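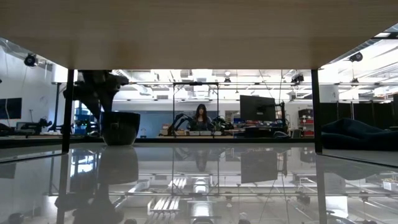 A robotic arm above a bowl in the Nurnenora workshop, with more benches and arms behind.

Nurnenora sets out two-year plan for buying robot arms

2024-06-10

Nurnenora has agreed its first full equipment plan, and the team could hardly be more pleased with it. The plan covers 13 robot arms, the benches they are fixed to and the spare parts to keep them going, all bought in stages at our Sastmont site.

Until now each bench has put in its own request whenever something was needed. That got us started, but it left us with three kinds of mounting plate and a cupboard full of cables that fit only one of them! From July, every new bench will use the same plate, the same power supply and the same set of connectors.

Eight of the arms will be bought in the first year. The other five follow once the teams have had time to say what they like and what they would change. Grippers have a budget line of their own – they wear faster than anything else we use, and in past years they were paid for out of whatever was left.

Brisa Meléndez, who leads planning at Nurnenora, spent much of the spring going from bench to bench with a notebook.

"People had wonderful ideas and very long wish lists," she said. "One group wanted more reach, another wanted a smaller base, and everybody wanted more sockets. We priced the lot, including delivery and training, and I think we have ended up with a plan people will enjoy working with."

Bench time was part of the sum too. Staff logged 696 hours of arm use over the winter, and the log showed which benches were in demand and which could be shared.

The mounting plates will be made by Braso, and Rao will handle installation and yearly servicing. Both prices are fixed for the length of the plan.

"I've been asking for a proper spares shelf for ages," said Zeeshan Mirani, workshop manager. "Now it has a budget and a spot on the floor plan, and I'm already drawing up the labels."

The first order goes out in July. Suppliers who would like to see the full equipment list can ask for a copy from the Nurnenora planning office in Sastmont.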